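Folding T-shirts in thirds, and why I'm a convert

7th June

I have been putting off the shirt drawer since last September, and this week I finally emptied the whole thing onto the bed. What a heap! I kept thinking of the old drawer in our place in Gondton, which was half the size and somehow held more (I owned far fewer race shirts back then, to be fair). So I made some coffee, put the radio on and started folding everything again from scratch.

My old way was the one I learned as a kid: in half, in half again, stack it, slam the drawer. It worked fine until I wanted the shirt at the bottom. Every morning I'd pull one out and three others came with it, and by the weekend the stack was soup. The new way is folding into long strips first and then standing the little packets up on edge, like files in a box. I love it. I can see every color I own!

The strip is the part worth slowing down for. Lay the shirt flat, smooth it out from the middle with both palms, then bring one side in toward the center and turn the sleeve back on itself. Do the same on the other side. You want a long, narrow piece with edges that run more or less parallel. Small wrinkles near the hem don't matter, they vanish in the last folds. Big ones do matter, and they always seem to hide right under the sleeve.

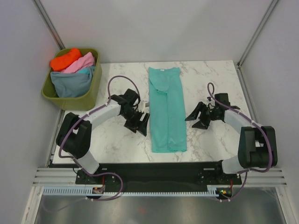
Do you need a folding board to get the strips even? A board is nice for a big stack, but a flat table and your hands will do, and if you want a guide you can cut a piece of cardboard as wide as the strip you like.

Once you have the strip, fold it up from the hem, stopping a little short of the collar, and then fold again in halves or thirds depending on how deep your drawer is. Mine is shallow, so thirds. If the packet stands up by itself, you've got it. Thick cotton stands up right away and the slinky running shirts need a neighbor to lean on.

I also bought a set of Jukura drawer dividers, which I was a bit unsure about, and they're great. They do slide around on a painted drawer bottom, so I stuck a scrap of shelf liner underneath. Next up are the pillowcases, and then the fitted sheets, which I'm less cheerful about. If you have a method for those that doesn't end in a ball, please leave it in the comments. I will try every single one!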